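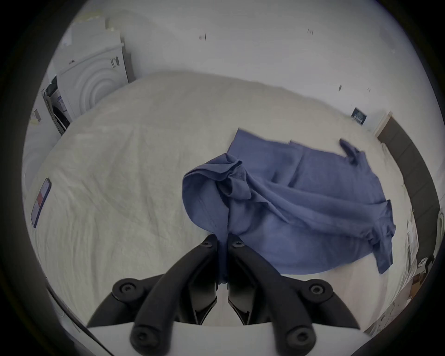
Blue shirt on the bed, with a fold held between the finger tips.

14 February 2024
Posted by the Home Devices Workshop, Preltbridge

Notebook entry: battery leak sensors on the Flukmont hub

Purpose of the session. The workshop was asked to determine whether the Rorimix floor sensors report reliably to the Flukmont hub when the home internet connection is lost and later restored. An earlier entry recorded that alerts were missing from the phone app after an outage. It did not establish whether the sensors had failed to send them, the hub had failed to store them, or the app had failed to show them. The present entry deals with the first and second of these. The app has been left for a later session.

Setup. The hub was placed on the shelf above the bench and connected to the router by cable. Sensors were set out on trays in the utility room, under the bench sink and beside the water heater. All were fitted with new batteries from the same box. The check-in interval was left at the factory setting of 30 minutes. The Mulder meter was placed on the hub's power lead in order to record any restart, as the hub does not keep a readable record of its own restarts.

Colleagues repeating this work should note that the hub must be given a fixed address on the router before the sensors are paired. When it was paired first and given a fixed address afterward, the sensors remained listed in the app but no longer updated. Removing them and pairing them again corrected this. The procedure sheet has the steps in the wrong order and should be changed.

Method. Each tray was wetted with a measured spoon of tap water and then dried with a paper towel. The sensor was left to clear before the next wetting. This was done first with the internet connected, then with the router's outside line unplugged, and then again after the line had been restored. The local log was copied from the hub at the end of each stage.

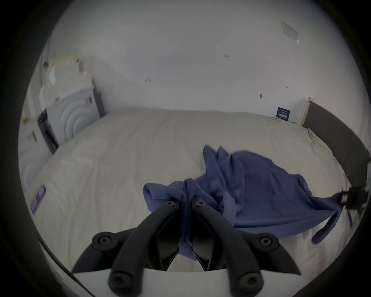

During the connected stage, every wetting produced an entry in the local log and a matching alert on the test phone. The delay between the two was short enough that it was not measured. The sensor under the sink was slower to clear than the others. Its contacts sit closer to the tray, and a film of water was found beneath it after the tray appeared dry. Raising it on the rubber feet supplied in the package resolved the matter.

With the outside line unplugged, the sounder on the hub continued to work and the local log continued to grow. No alert reached the phone, as expected. The hub's status light remained green throughout this stage. In our view this is poor design. A resident looking at the hub would have no reason to suppose that alerts to the phone had stopped.

After the line was restored, the hub sent the held alerts in one group. The full local log for the session contained 237 entries, including routine check-ins. When these were compared with the copy held in the online account, 2 were absent. Both were wet alerts, and both fell within the period just after the line came back. The Mulder meter showed no restart at that time, so loss of power can be set aside.

The most likely explanation is that the hub treats itself as connected as soon as the router answers, and sends before the outside service is ready to receive. It does not try again. This has not been proven. A further run with the router's own log switched on would settle the question, and the router log should have been switched on for this one. 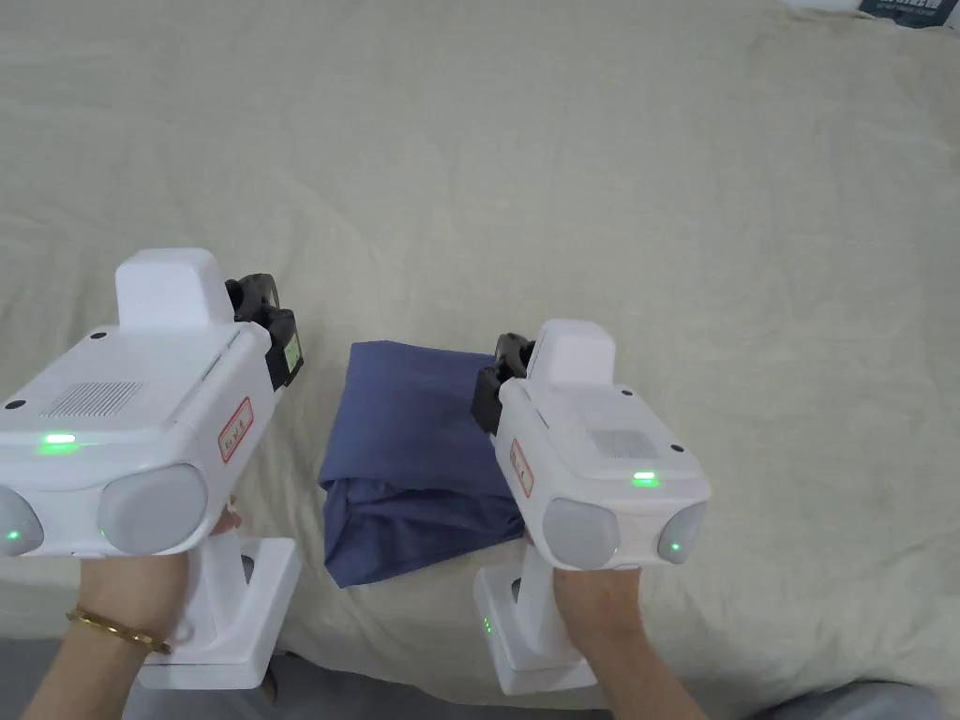 One colleague objected on reading the draft that the missing alerts might equally have been dropped by the online service after arrival, and that the hub should not be blamed on the strength of its own log. The objection is accepted. The wording above has been left as it stands, with this note added – the router log should show which of the two it was.

Items outstanding:

Repeat the reconnection stage with router logging on.
Correct the pairing order on the procedure sheet.
Try the shorter check-in interval and record the effect on battery voltage.
Obtain the long cable probe for the water heater tray. The supplier expects stock in May.

The sensors have been left paired. Please do not reset the hub, as the log has not yet been moved to the shared drive.

Comments

Comment 1
We see the same green light on our Flukmont unit with the line unplugged. The light appears to show the cable link to the router and nothing further.

Comment 2
Was the hub software updated before the session? The version number is not given in the entry.

Comment 3
Please add the water heater tray to the repeat run even if the long probe has not arrived. The standard sensor fits if the tray is turned sideways.

Home Devices Workshop, Preltbridge | Contact the workshop | Copyright 2024 | Back to top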